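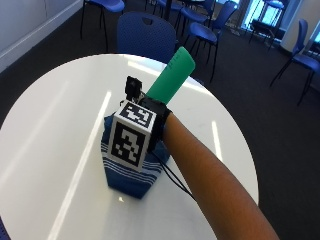 Why do shoppers skip a scheduled repeat order?

Most often they still have enough of the product at home. In the spring panel run by Bovow, 36 percent of skipped orders were put down to stock on hand. Price came second, and a change of brand came well behind both.

The panel followed 380 households in and near Redevby. Each had at least one active repeat order with Kerari or with the grocery chain Juhász when tracking began. Households logged every delivery they accepted, moved or skipped, and picked a reason from a fixed list. Orders canceled outright were kept in a separate file and are not covered in this item.

Default intervals

Both retailers set a default interval of four weeks at sign-up. The customer can change it at any time, but the setting sits on the account page and does not appear at checkout. Few households changed it before their first skip. Paper goods and coffee ran closest to the default. Dish soap, laundry detergent and surface cleaner lasted a good deal longer than the interval allowed, and skips in those groups came early, often on the second delivery.

Kerari sends a reminder before each charge. Juhász sends its reminder after the order has been packed, when a skip can no longer be made online and has to go through the phone line. Juhász households skipped less and canceled more. The panel was not designed to separate the effect of the reminder from the effect of the product mix, so the two should be read together.

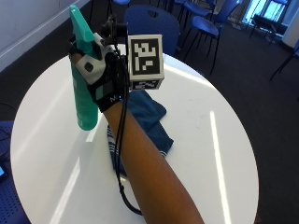 What a skip is worth

Retail forecasts usually treat a skipped order as lost revenue for the period. For products that keep well, this overstates the loss. Households that skipped once and then lengthened the interval tended to stay in the program. Households that skipped three times in a row without touching the interval rarely accepted another delivery.

Iñaki Barroso, who handled the household logs for Bovow, suggests tracking the interval setting alongside the skip count. "A skip with a new interval is a correction to the schedule. We would code it as that and leave it out of the churn figure," he wrote in the May notes to subscribers.

Limits of the data

Reasons were self-reported and only one could be chosen per skip. Households that bought the same product in a store between deliveries were asked to log the purchase, but the logs for store purchases are thin. Nearly all of the panel pays by card, and results for other payment types are not shown. The tables by product group are available to subscribers on request, with the reason codes attached.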